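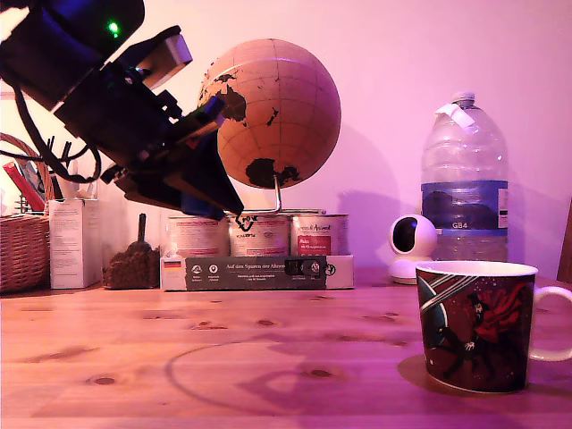

## 软木地球仪:一种被低估的表面

软木做的地球仪在桌面陈设里算小众。常见的印刷球仪讲究色彩分区,海洋蓝、国界红;软木色的球面只有两种调子,浅褐的底,深褐近黑的陆块,经纬线细到要凑近才看得清。读者买它,多半不是为了查地名。

设计师 Natsumi Uchida 在 Ino 工作室做过两年球面材料测试。她的结论偏保守:软木适合低频触碰,不适合长期日照。样品在朝南窗台放置90天后,受光面褪色明显,陆块与底色的反差下降,南极洲一带因位于球体下部,变化最小。她建议把球仪放在侧光处,每隔一段时间转动半圈,使受光均匀。

支架是另一个变量。细金属支架重量轻,重心偏高,对放置面的平整度要求高于木座。许多人家里没有专用的展示台,球仪就搁在食品罐的盖子上,与咖啡、纸盒、篮子挤在同一层。罐盖的金属卷边略高于盖面,支架如果恰好跨在两只罐子之间,受力点落在卷边上,容易滑移。Uchida 的做法是在支架下垫一片2毫米厚的软木,裁成与底部相同的轮廓。

布加勒斯特的收纳顾问 Margareta Pascu 关心的是同层物品的取用顺序。她为 Voicu 公寓项目整理过14个开放式层架,记录显示,混放层里移动最频繁的是带勺的透明容器,其次是罐头,长条盒装的游戏或读物最少。她据此提出的排列是:

- 透明容器放在惯用手一侧,勺柄朝外;
- 罐头并排,标签朝前,高度一致的归为一组;
- 长盒平放在前排,标题面朝外,盒上不再叠物;
- 高提手的篮子靠边,避免提手挡住后排。

长盒放前排有一个代价:取后面的罐子要越过盒面。盒子高度低于罐身时影响不大,例如正面印有“Auf den Spuren der Ahnen”字样的这类扁长盒;再高就应改为竖放。

至于球仪,Pascu 的意见与 Uchida 不同。她主张把它移出食品层,单独占一格。颗粒状食品舀取时会扬起细粉,软木表面有孔隙,粉末进入后难以清除。湿布擦拭会使局部颜色变深,干燥后可能留下水痕。她用的是软毛刷,沿经线方向轻扫,从上往下,最后清理支架与球体的接点。

Uchida 看过这份方案后,只改了一处:刷毛长度不低于15毫米。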